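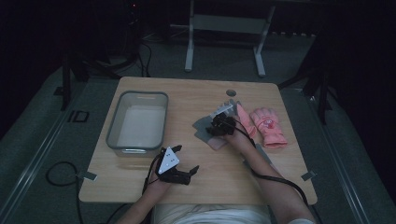 Ticket 261
Subject: Children's gloves do not stay folded in the bin
Opened: 2018-06-15
Opened by: Rizwan Gunawardena
Product: Remer clear storage bin with dark gray rim
Status: Closed

Message from customer

Hello,

I bought two of your clear bins in January for the hallway shelf. One is for hats and scarves and there I have no problem. The other is for the gloves of my children, and this one I cannot make work.

I put the gloves in pairs, one on top of the other, and I fold the cuff of the first glove over the second. When I close the cover and put the bin on the shelf, everything looks good. The next day the pairs are open and the gloves lie on the bottom in one pile. In the morning we look for the second pink glove and we are late for school.

The gloves have a ribbed cuff. Some are pink and some are gray with pink. The smallest ones have a little cartoon picture on the back of the hand. I would like to know if there is an insert with compartments for this bin, or if I am folding in a wrong way.

With kind regards,
Rizwan Gunawardena

Reply from Remer support

Dear Rizwan,

Thank you for the clear message. We do not have an insert for this size. The insert from the Sisance drawer set is 30 mm too wide, so please do not order it, it will not go below the rim.

Before we look for another solution, could you tell us:
How many pairs are in the bin?
Do you fold the fingers, or only the cuff?
Does the bin stand flat, or is the shelf sloping to the front?

Domański
Remer support

Message from customer

Hello Mr. Domański,

There are 28 pairs. I know it is a lot for two children, but my sister gives us the gloves of her daughters when they become too small. I fold only the cuff. The fingers stay straight. The shelf is flat, I checked it with a level.

I tried two things yesterday evening.

Test 1. I took everything out and put back only half of the pairs, folded as before. I moved the bin from the table to the shelf and back. Five pairs opened.

Test 2. Same number of pairs, but I rolled them from the fingers to the cuff and turned the cuff over the roll. I moved the bin in the same way. No pair opened, but the rolls are thick and not all 28 pairs go in.

Rizwan

Reply from Remer support

Dear Rizwan,

Test 2 is very useful. The ribbed cuff is elastic, but with straight fingers it has almost nothing to hold. Please try a fold that is between your two methods:

1. Empty the bin and put it on one side of the table, so you have free space to work.
2. Lay one glove flat with the palm down. Open the fingers and press it with your hand until it is smooth.
3. Put the second glove on it, thumb on thumb.
4. Fold the thumbs to the inside.
5. Fold the fingers down one time, to the start of the cuff.
6. Turn the outer cuff over the fingertips.
7. Put the pairs in the bin standing on the folded edge, in rows, and not lying.

If the last row is loose, put a scarf at the end to fill the space.

Domański

Message from customer

Hello,

I did this with all the pairs. Step 4 was the one I was missing, because the thumbs were pushing the cuff open. The gray ones are a bit larger and I had to fold the fingers two times, otherwise they came higher than the rim. All pairs went in, and when they stand I can see the colors from the side through the plastic.

I have moved the bin every day for one week. One pair opened, and its cuff is old and already wide. I will use this pair for the garden.

One question is left. Is it bad for the ribbed cuff to stay turned over the whole summer?

Rizwan

Reply from Remer support

Dear Rizwan,

For a few months it should be no problem. If a cuff looks wide in the fall, wash the glove in cool water and let it dry flat.

I have added your note about the two folds for larger gloves to our folding sheet. I am closing the ticket now. You can open it again by answering this message.

Domański

Resolution: solved with new folding method, no replacement sent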